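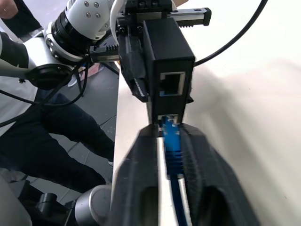
Distuvard to replace copper network cabling in library buildings

15 March 2025

Distuvard council is to replace the network cabling in its 2 oldest library buildings, Kerkon Road and Nogueira Street, after tests found that many of the existing runs could not hold a steady gigabit link.

The contract has gone to Sedirano, which will install 64 new outlets across both sites. Each run will be Category 6A copper, ending in a standard RJ45 socket at the desk and a patch panel in the ground-floor equipment room. The two buildings will be joined to the council network by fibre, replacing a leased copper line.

The present cabling is Category 5, installed when the public computers were first put in. It was rated for 100 megabits per second. Some runs carry faster traffic without trouble, but those at Nogueira Street pass beside lighting circuits for much of their length and show high error rates when the reading room is lit.

"The switches were replaced before the cable was, so the ports negotiate down and users see the slower speed," said Oluwatosin Shehu, network manager at the council. "Changing the equipment again would make no difference to that."

Work begins at Kerkon Road and moves to Nogueira Street once the first building has been tested and signed off. Ceiling work will be done outside opening hours. Public computers will be moved in small groups, and the study room at Kerkon Road will close while its floor boxes are fitted. Wireless access will stay on throughout — although coverage on the upper floor may be weaker than usual.

Every new run will be tested end to end and labelled at both ends, with results passed to the council on completion. Old cable will be stripped out where it can be reached and sent for copper recovery. The work is due to finish in September.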